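Tak parts-sorting kit from Odix, had it 7 weeks now. Quick writeup, typing between jobs so forgive the mess.

Background: we rebuild small gearboxes at the Codusstead shop. Mixed trays of parts, metal and plastic. Somebody has to pick them up and put them where they go. Dull work, bad for the back. Question I keep getting is whether a machine can do it yet. So I paid 3,533 for the arm, gripper and software and put a cloth down on the bench.

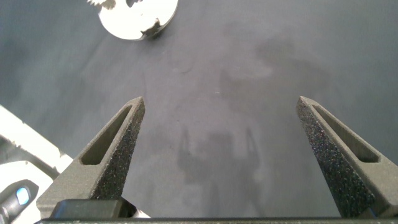

How long does setup take? Most of a Tuesday, and that's with Harsh Joshi helping, who is quicker with menus than I am.

Good stuff first. Grip pads are great. Coarse, grabby, no marks on the plastic so far. Fingers open wide enough for most of what we have. Software doesn't crash much. Manual is short and somebody proofread it, wich is more than I can say for the Billier unit we sent back.

Small flat parts are the hard bit. A thin gear lying on cloth gives the fingers almost nothing to get hold of. Come down a hair too high and you close on air. Too low and you're pushing fabric. Plain bench top was worse, parts skated off. Cloth stays. 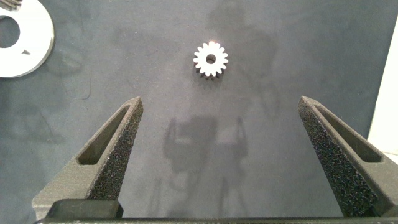

Then there's speed. My best run was 83 parts in an hour and I do that before my coffee's cold. But it was an hour I spent on invoices, so fine. Ran it over lunch most of July. Twice it stopped and sat there waiting for me to press OK. No beep. Please add a beep.

Metal parts go better than plastic ones. More weight, they stay put while the fingers close. When it gets a gear by the teeth it hangs on, you can tug at it. Putting it down on a shaft is another story. Lining up the bore is hit and miss and I've stopped asking it to. Pick and drop in a bin, yes. Assembly, no. 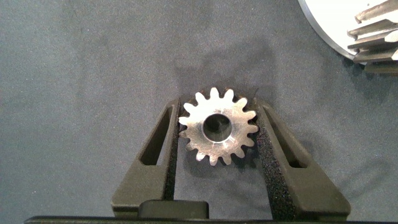

Weronika Żak wrote back after reading my draft that I'm being too kind. Her view is that a chore only counts as done if you can leave the room, and by that rule the Tak hasn't done one yet. She'd take a vibrating feeder for half the money. Fair, if all your parts are the same. Ours arent.

Home use? Tried it on the kitchen table for a weekend, teaspoons and bottle caps. Spoons ok. Caps, same trouble as thin gears. Wouldn't buy it for a house.

Gripes, quick:

- cable too short
- 2 spare pads in the box, want more
- support answers, but slow

Keeping it. Would I buy again at full price, probably not, wait for a sale. Will update if the next software fixes the stopping thing.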